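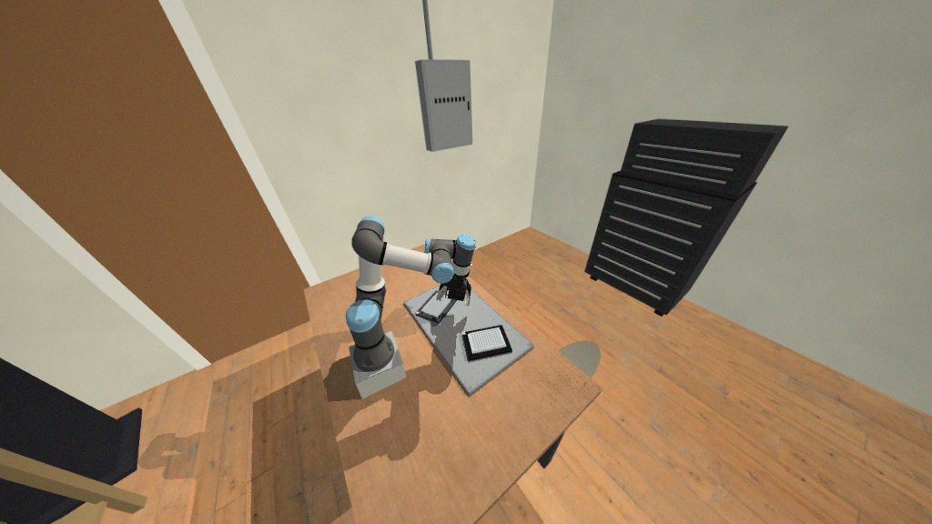 El brazo robótico sobre la mesa de trabajo, en el entorno simulado del proyecto Hornow.

El alumnado de Automatización de Laboratorios presenta los avances del proyecto Hornow

Follau, 21/10/22 – El Instituto Técnico de Follau acogió este viernes la primera presentación pública del proyecto Hornow, una iniciativa estudiantil dedicada a la manipulación automatizada de placas de pocillos mediante un brazo robótico simulado. Al acto asistieron 68 personas, entre docentes, familias y representantes de los centros asociados.

El proyecto se inició en septiembre en el marco de la asignatura optativa de robótica, en la que figuran matriculados 46 estudiantes de segundo y tercer curso. Los participantes, organizados en equipos, programan las secuencias de aproximación, agarre y depósito de las placas en un laboratorio virtual que incluye la mesa, los soportes y el mobiliario de la sala. Cada equipo dispone de su propia copia del entorno y entrega semanalmente un registro de las pruebas efectuadas.
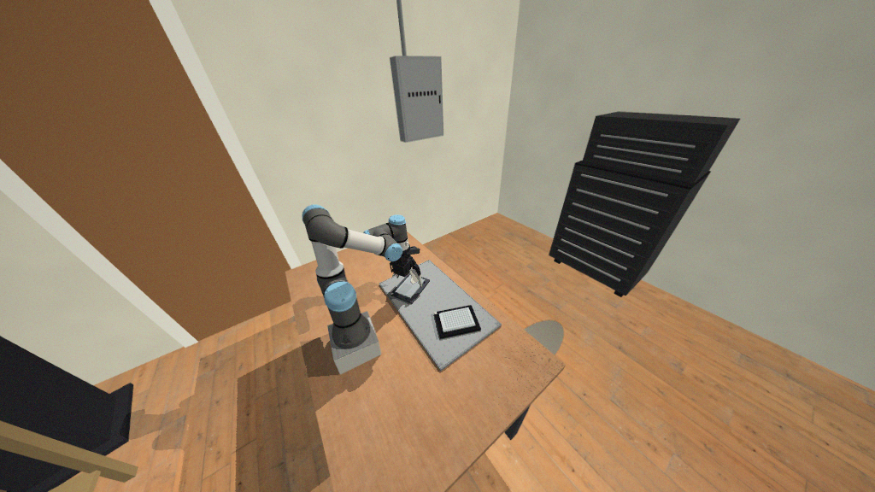 Según la memoria distribuida durante la jornada, los equipos han completado hasta la fecha 591 ensayos. La profesora responsable, Hsiu-ying Hsiao, expuso los criterios de evaluación y señaló que la mayor dificultad se concentra en la fase final del movimiento.

«Un error de pocos milímetros en la orientación de la pinza obliga a repetir toda la secuencia», explicó. «Pedimos a los estudiantes que documenten también los intentos fallidos, con la misma atención que los demás».

La docente agradeció asimismo la colaboración del centro de formación de Modberg, que ha cedido horas de cálculo para la ejecución de las simulaciones y cuyo profesorado participará en la evaluación de las memorias.
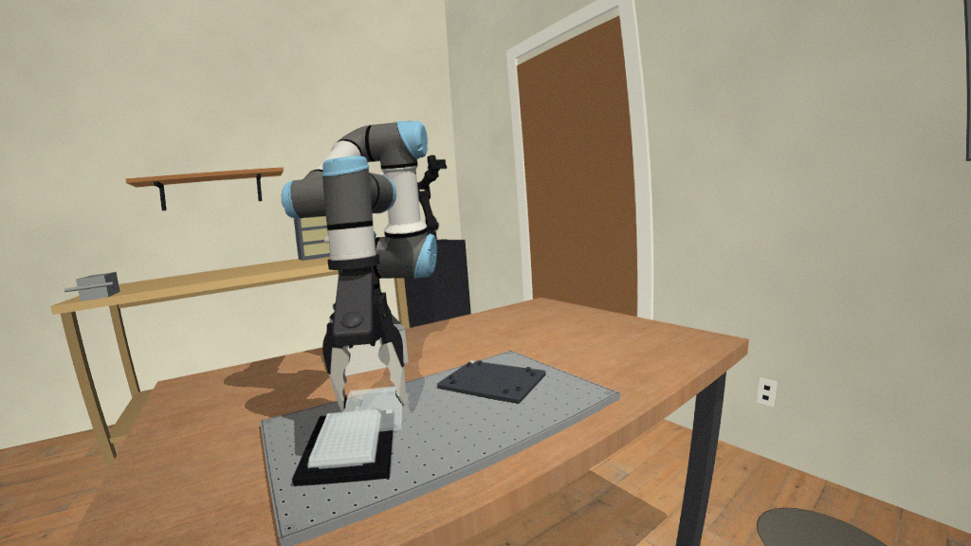 La pinza, sobre el tablero perforado, junto a una placa de pocillos blanca.

Finalizadas las exposiciones, el jurado académico seleccionó tres equipos, que representarán al instituto en el encuentro interescolar de automatización de Modberg. Los grupos elegidos deberán presentar una secuencia completa de traslado entre dos soportes y defenderla oralmente ante el tribunal. Los restantes equipos podrán inscribirse en la modalidad de póster – abierta también al alumnado de primer curso – previa autorización de su tutor.

Las memorias de todos los grupos pueden consultarse en la biblioteca del instituto, en el horario habitual de atención al público. Las solicitudes de inscripción en la modalidad de póster se presentarán en la secretaría del departamento de Tecnología.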